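Trinkgefäße im Gemeinschaftsraum: Einweg und Mehrweg auf einem Tisch
Projektbericht im Modul Haushalt und Material
Nelli Karppinen, Bhupendra Tiwari
Abgabe: 28. September 2021

1. Anlass

In unserem Wohnheim bleiben nach gemeinsamen Abenden viele Becher auf dem Tisch zurück. Einige werden weggeworfen, andere gespült, wieder andere stehen tagelang herum. Wir wollten wissen, wie man Papierbecher und wiederverwendbare Gefäße so ordnet, dass auf dem Tisch Platz bleibt und beim Aufräumen nichts verwechselt wird. Betreut wurde die Arbeit von Seija Rissanen.

2. Material

Verwendet wurden Gefäße, die im Haus ohnehin vorhanden waren: ein Papierbecher in Orange und Weiß, ein kleinerer weißer Papierbecher mit grünem Blattmuster sowie zwei Mehrweggefäße, eines in Rosa und eines in einem Beigeton. Der Tisch war mit einer hellen, gemusterten Decke bedeckt.

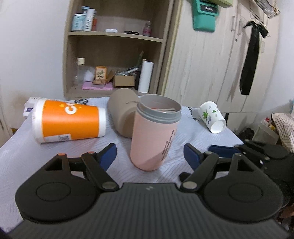

Für die Volumenmessung haben wir in jedes Gefäß 300 ml Leitungswasser gegeben, sofern es hineinpasste. Der kleine Papierbecher fasste diese Menge nicht und wurde in der Tabelle im Anhang mit einem Strich versehen. Die Messung wurde je Gefäß zweimal durchgeführt, einmal von jedem von uns.

3. Anordnung

Verglichen wurden stehende und liegende Gefäße. Liegend brauchen sie mehr Fläche, dafür sieht man Aufdruck und Boden auf einen Blick, was beim Sortieren hilft. Runde Gefäße rollen allerdings leicht weg, wenn der Tisch nicht ganz eben ist. In einer Reihe und mit gleicher Ausrichtung ließen sie sich am schnellsten zuordnen.

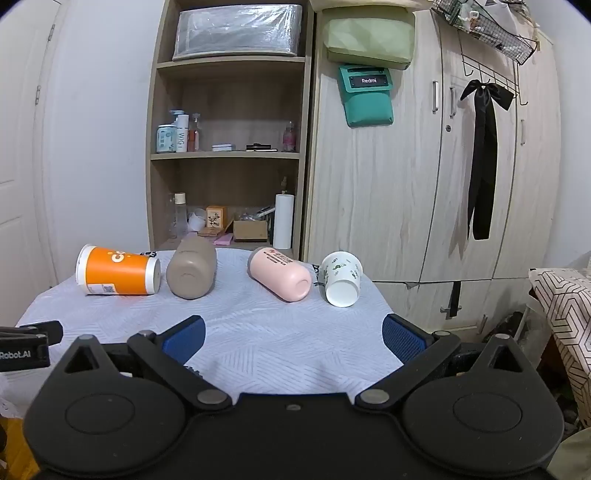 Cristóbal Durán schlug vor, die Papierbecher grundsätzlich nach außen und die Mehrweggefäße nach innen zu legen. Diese Regel haben wir übernommen. Beim Abräumen nimmt man zuerst die äußeren Becher weg und bringt den Rest zur Spüle.

4. Offene Punkte

Deckel und Trinkhalme haben wir nicht getrennt erfasst. Auch die Ablage im Regal wurde nicht untersucht, dort fehlt bisher ein festes Fach für saubere Flaschen. Tyyne Tikkanen will die Messreihe mit Glasgefäßen fortsetzen und benutzt dafür unsere Tabelle weiter.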